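From: Lukian Harasym
To: Rekum packing list
Date: Sun 6 December

Frans Jacobs wrote:
> Small items for Stasiv go in box 13. Bag the loose ones first.

Noted. Household items are still on the big table - tissues, pens, the tall bag with the jar. The thin blue cable is separate. 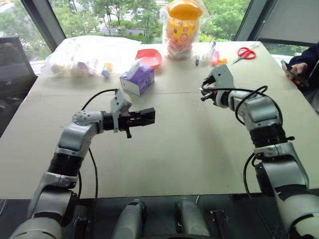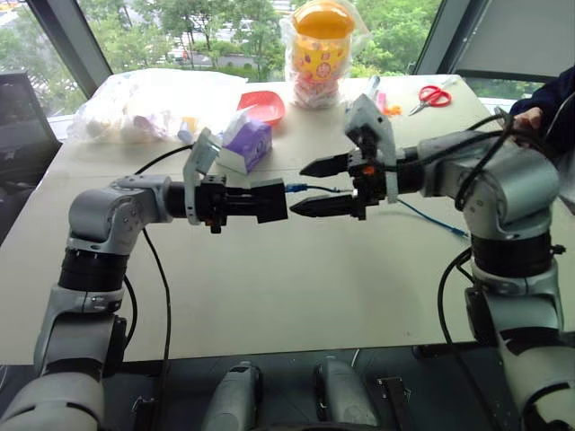
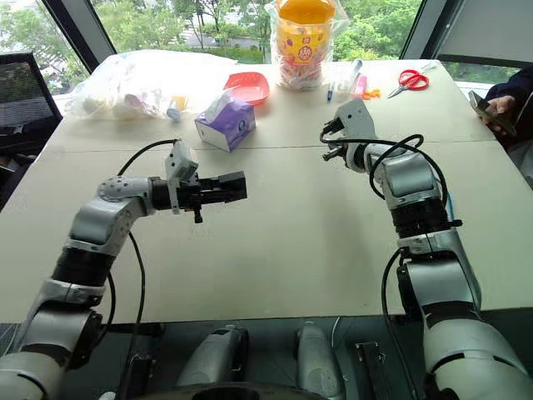

Same table in all three.

Should the tissues share a box with the pens?

Only if the pens are capped and bagged. Otherwise the tissues go in box 15 with the tray, and the label reads "Trellden, 3 kg max".

Lukian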